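Two arm build, thread. Started typing this on the bus so bear with

Larwood workshop, back bench. Two arms on one front rail, ally extrusion box round them, wood grain top. Been calling the whole thing Bisel for months and the name's stuck now

Wiring first as everyone asks. Slotted trunking along the front between the two bases. Lid's still off it in my head because I keep adding cables. Clear plastic over the front bit stays for now, I'm not done making swarf near it

Cable run on the left arm goes up over the elbow in the black corrugated stuff. Third go at this. First go was too short and pulled tight at full reach, second go was so long it caught on everything. Leave more than you think at the elbow and less at the wrist, thats all I've got 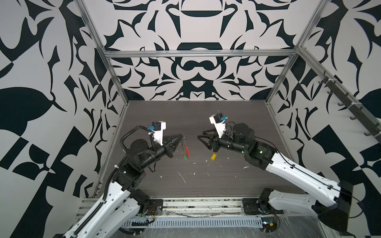 Anyway the ring job. Key ring with little bits hanging off it, one arm holds, the other one has to come in and meet it. Sounds easy. Is not. The ring wants to turn in the fingers and then whatever's hanging on it swings, and you're waiting for it to settle before you can do anything

Slowed the approach right down. Was closing the gap in one move, now it stops short, waits 800 ms, then goes in. Much less swinging

Best run so far 7 out of 11. Worst run we don't discuss

Wrist cameras are on white brackets, one each side. Bracket is version 8. Earlier ones all put the blue plug where the fingers wanted to be – should of drawn the plug in from the start instead of just the camera body

Walls. Yes they're loud. Black and white pattern on all the sides I could reach, the plain panels gave the cameras nothing to hold on to and the position kept drifting. Haltow had a roll end of this going spare so that's what it got

Dark top was a mistake for tidiness, shows every white crumb. Keep meaning to bring the little brush from home
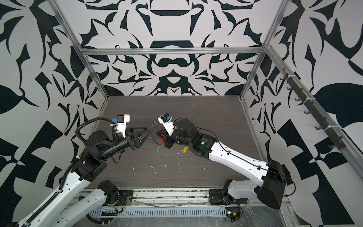
Last changed: 24/10/2020

Edited to fix the order of the posts, two had swapped over

Few answers. The hooks on the right hand rail are just zip tied on, white ones as I'd run out of black. Meant for tools, will move them if they ever get in the way of the elbow

Both arms are the same kit from Humphreys, just set facing each other. Only real difference is how the cables are dressed

Status lights are green when the joints are happy. Spent an entire evening on one that wasn't and it was a plug half a mm out. Push them in till they click, then push again

Small board by the right base wants a proper box. It's on the list, under the brush

Next is getting the fingers to grip the ring without it turning. Thinking a thin rubber face, or a little notch filed in the tip. Notch is quicker but then its there forever. If anyone has done this on a thin wire ring please shout

Want it doing the whole job start to finish by December – will post the settings when they stop changing every night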